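The Long Goodbye to My Locker

I have had a locker at the Brarnness pool for longer than I've had my car, my couch or my current haircut. It's number 267, bottom row, third bank along, and the door sticks if you turn the key before you push. I pay for it by the year. Last May a letter came saying the annual lockers were going away, and I was so much more upset than I had any right to be that I decided to find out why.

So I did what any sensible adult would do and spent a good chunk of the summer visiting other people's locker rooms. (With permission. I called ahead.)

I'll start with the money, because that's where every manager I talked to started. A rented locker earns its keep only if the person renting it shows up, and most of us don't. We pay, we leave a bottle of conditioner in there, and we swim a lot in January. Meanwhile the Saturday crowd is wandering around with wet coats over their arms looking for a free door. At Brarnness they have some 2,000 members and nowhere near that many lockers, and when the front desk explained this to me, very kindly, I felt a bit like the man who leaves a towel on the best deck chair.

And yet! There is something about having a small metal door that is yours. I grew up in a house with one bathroom and three siblings, and my school locker was the first place I ever owned outright. I kept a sweater in it, a bag of pretzels, and a photo of a horse I had met once. I could still tell you the combination, though I won't, as I now use it for nearly everything.

Dravemcombe, an hour up the road, went the other way entirely. It's an old leisure center with a newer gym bolted on the back, and when they redid the changing area they asked members what they wanted most. People didn't ask for saunas. They asked for hooks. More hooks, bigger hooks, hooks at a height a person with a bad shoulder can reach. They got them, along with a long bench that doesn't wobble and a bank of day lockers that take a plain coin and give it back. I spent a very happy morning there. Nothing beeped at me.

Beeping is a sore point. The fashion now is for keypads and wristbands, and the big supplier around here is a company called Seltov, whose locks I have personally been defeated by twice. The first time I forgot my code between the shower and the door. The second time the battery died with my glasses inside, and I had to describe my own pants to a teenager with a master key. They were blue. There were, he told me, a lot of blue ones.

To be fair to the keypads, they do solve the lost-key problem. One gym told me it replaced 31 keys last year, and each one meant a locksmith, a form and a grumpy member in a damp swimsuit. I have been that member. I once drove home in flip-flops with my shoes locked up behind me – it was snowing – and it took three days to get them back.

Color is a bigger deal than I expected, too. The paint people at Gounder, who refinish old lockers, told me that everybody used to want navy or that deep school green. These days the orders are nearly all for pale shades: beige, cream, a sort of oatmeal. Pale doors bounce the light around and make a narrow room feel less like the inside of a submarine. They also show every scuff, so you end up wiping them down more often, and I suspect that's half the reason they look so fresh.
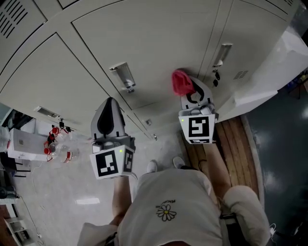

Light beige metal lockers: the pale look is winning.

I've come around to beige, I think. It's restful at six in the morning, when I'm not ready for navy and I'm certainly not ready for green.

If your own place is thinking of ripping out the old ones, a few things I picked up on my travels. Ask about vents, because a locker without decent air will smell like a gym bag by the second week no matter what anyone sprays in it. Ask how deep they are, and bring your actual winter coat to test. And take a look at the bottom row. Somebody has to kneel down there every day, on a wet floor, with people stepping over them, and it would be nice if the designers tried it once.

Old steel lockers have a good second life, by the way. I've seen them turned into pantry cupboards, mudroom storage and a rather smart liquor cabinet. A single bank is heavier than you'd think, so bring a friend, and measure your front door before you hand over any cash. I didn't do that. Mine lives in the garage.

Yes, I bought one. When Brarnness cleared out the third bank they let members put their names down, and I got 267 and its neighbor on a single frame, sticky door and all. I keep my swim things in it and walk out to fetch them every morning before I drive to the pool, where I put them in a day locker like everybody else.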